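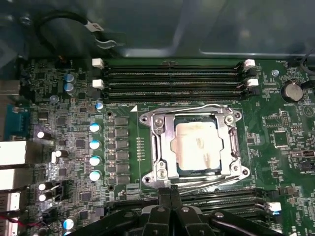

Buying ex-office desktops in bulk, what should I ask the seller?

I look after the computers for a small tutoring centre and we want to replace everything in the student room. A local reseller, Allbridge, has quoted me $2,374 for 20 used towers, all the same model, wiped but with no operating system. They come out of an insurance office that is moving to laptops. The seller says they were working when pulled and gives 30 days to return faulty units.

I have never bought this many at once. Is 30 days normal, and what should I get in writing before I pay? We'd need them set up before the students come back after December.

Posted by Grabner
Share | 3 comments

Bilal Moussa

Thirty days is normal for ex-lease gear. Some places only do 14 and some do 90, but you pay more for 90.

Get these in writing:

The exact processor and memory in each unit, not "i5 or similar". Mixed batches are common and they are a nuisance when you want to put one image on all of them.

Whether drives are included. "Wiped" sometimes means the drive has been taken out and shredded. Insurance companies often insist on that. If so, add the cost of 20 SSDs to the quote before you compare it with anything else.

Whether the BIOS passwords have been cleared. I bought a lot two years ago where nine machines had a supervisor password set and the previous owner's IT department had been outsourced twice since then. It took me most of a month to get an answer.

Who pays freight on returns. Towers are heavy and it can cost more to send one back than it is worth.

Also ask whether you can look at a couple before paying, and take the side panel off when you do.
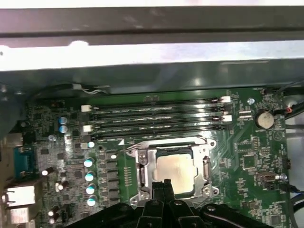 As for memory, a lot of office machines were ordered with the minimum and never upgraded, so ask what is fitted as well as what the model supports. For web browsing and documents 8 GB will do. If the students are running anything heavier, budget for more.

On the 30 days, the clock usually starts on the delivery date, not the day you open the boxes. If you take delivery just before your holidays you could lose most of it. Ask them to hold the shipment or start the period in the new term.

Share | 39 found this helpful

Farkia

Price seems ok. Check what Windows version they can run, the older ones won't take 11. Our library put Linux on theirs and the kids didn't care.

Share | 4 found this helpful

Clonemach

Buy two extra for parts. Power supplies in small office towers are often a odd shape and you can't just get one from the shop. I'd also ask if power cords are included, ours weren't and I had to go out and buy the lot at retail.

Share | 11 found this helpful

Last updated: December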